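件名:Brollauのスプールホルダー治具、印刷すると片側が反る件
状態:対応中
機種:Vallberg(エンクロージャーなし)

8月4日(日) 投稿

すみません、また私です。3月に買ったVallbergで灰色のフィラメントを使っているんですが、平たい板ものを出すと右の手前の角だけ浮いてきます。小物はきれいに出るんですよ!箱形のホルダーなんかは文句なしで、大きい板になったとたんにダメ。

いまの設定はベッド80度、ファンは2層目から、ブリムなし。スライサーはClenitzの初期プロファイルそのままです(いじると余計わからなくなるので…)。

やってみたこと。
・ベッドをアルコールで拭いた → 変わらず
・レベリングやり直し → 1層目はきれいになったけど、やっぱり浮く
・エアコンの風向きを変えた → ちょっとマシ?気のせいかも 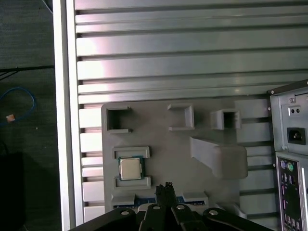
で、昨日の夜に気づいたんですが、浮くのはいつも進捗91%を過ぎたあたりなんです。最初からじゃないんですよね。上のほうの層が縮んで引っぱってるのかなあ、と素人なりに考えてます。冷えるのが早すぎるとか?

追記:
返信ありがとうございます!ブリム、6ミリで入れてみました。角の浮きがだいぶ減りました。定規を当てるとまだ紙が1枚入るくらいの隙間はあるけど、ねじで締めれば平らになる程度です。はがすときにブリムの跡がギザギザ残るのがちょっと面倒ですけど、カッターでなぞればまあ気になりません。

追記その2:
ファンを弱めたら今度は穴のふちがだれました。こっちは元に戻します。段ボールで囲うのもすすめてもらったので、Zawadzkaのフィラメントが入っていた大きい箱を切って、前と右だけふさいで1枚印刷中です。見た目はひどいです(笑)

あと質問がひとつ。板の角を丸くすると反りにくいと聞いたんですが、どのくらい丸めれば効きますか?Brollauのデータは角がとがったままなので、直すなら自分で描き直しになりそうです。効果があるならやります。

チケットはまだ閉じないでください。箱で囲ったぶんが終わったら、結果をまた書きます。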